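## Chapter 4: Where the Heat Goes

When Nkechi Olatunji moved into her first apartment on Bunham Street, she had no real stove, and for most of a winter she cooked everything she ate in a little oven on a table (potatoes, fish, even a birthday cake for her neighbor!). She learned a good deal about heat that way, and so, I hope, will you, because a kitchen is a wonderful place to begin thinking about how warmth travels from one thing to another. 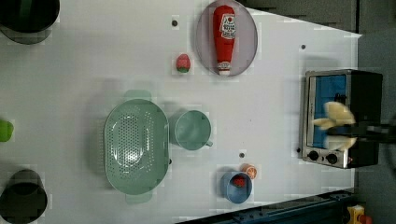 *Figure 4.1. A small toaster oven on a white tabletop, with a plate and a ketchup bottle.*

We'll start with conduction, the slow passing along of heat through things that touch, and then move on to convection and radiation, which you've met already if you've ever stood near a campfire. Keep your notes from Chapter 3 close by, as we'll need the difference between heat and temperature almost at once. A kitchen at 73 degrees and an oven at 300 will be our two old friends throughout.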